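Sunday, May 3, 2020

# Who Is Asked When the Work Changes

The debate about automation in warehouses and packing firms is usually held between two groups who seldom lift anything. One group counts the posts that may be lost. The other counts the hours that may be saved. The people whose hands now do the work are consulted late, and often only by means of a notice on a board.

It is the view of this author that the order should be reversed. The handling of tins, boxes and cartons is commonly described as simple work. Those who have tried to pass it to a machine are less ready to use that word. A tin may stand upright or lie on its side. Its lid may shine. It may have been left on a shelf by someone in a hurry. An experienced packer deals with all of this without remark, and for that reason the skill has never been written down or properly paid.

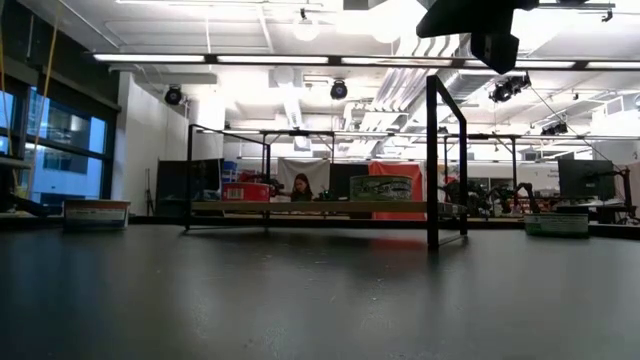 Consider the case of Nendum, a distributor of dry and tinned goods with almost 200 employees. In February the management announced that part of its returns sorting would be automated under a programme named Indeo. Returns sorting is dull and hard on the wrists, and few members of staff would defend it for its own sake. Yet the announcement was badly received. The staff had been told what the machines would do, and had been told nothing of what they themselves would do afterwards.

Mohit Bansal, who supervised the returns section at the time, put the matter plainly in his written response to the directors. His team, he wrote, did not object to giving up the lifting. They objected to losing the right to say when a thing was being done wrongly. Under the old system any sorter could stop the line. Under the first draft of the new one, that power passed to a technician on another floor.

The point deserves more attention than it has received. A change in tools is also a change in authority. Someone must decide how fast the arms should move, which goods are set aside for a person to look at, and what counts as a fault. If these decisions are moved away from the bench, knowledge moves away with them, and it is slow to return.

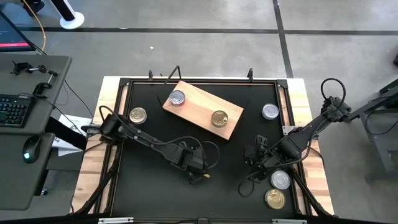
*Photograph: Geltiron*

There is also the question of the work that remains. It is often said that automation takes the tedious tasks and leaves the interesting ones. This is true in some workplaces. In others, what remains is watching, and watching is tiring in a manner that a shift plan does not record. A sorter who once handled 1000 items in a day may now wait for the few that the machine cannot manage. Her back may be better for it. Her day may well be longer in every other sense.

Employers who wish to avoid this result have a means of doing so, although it costs money. Gilberto Yupanqui, formerly a packer and now a trainer at the firm of Cuervo, has argued that staff should be taught to set up and correct the machines before these are put into service, in paid hours and at the normal rate. At Cuervo two such courses have been held. The packers who attended were able to point out which goods would roll, which labels would tear and which lids gave a poor grip. Advice of that kind is cheap to collect at the beginning and very dear to collect after the floor has been rearranged.

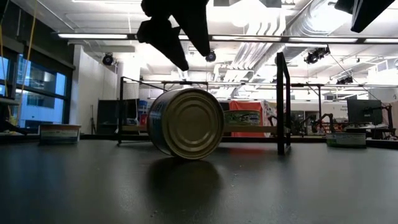 It may be objected that smaller firms cannot afford such courses. The objection is a fair one. Margins in this trade are thin, and a manager who has already borrowed to buy equipment will not gladly pay people to stand beside it and learn. But the cost does not vanish when the training is left out. It appears later as stoppages, as damaged stock, and as the departure of those who knew how the job was done.

Three undertakings should therefore be given in writing before any handling task is passed to a machine. The staff concerned should be heard while the plans can still be altered. Any person working beside the equipment should keep the power to stop it. A share of the hours saved should be returned to the workforce, whether in training, in shorter shifts or in pay.

Nendum has since accepted the second of these and has the first under review. On the third its directors have yet to reply.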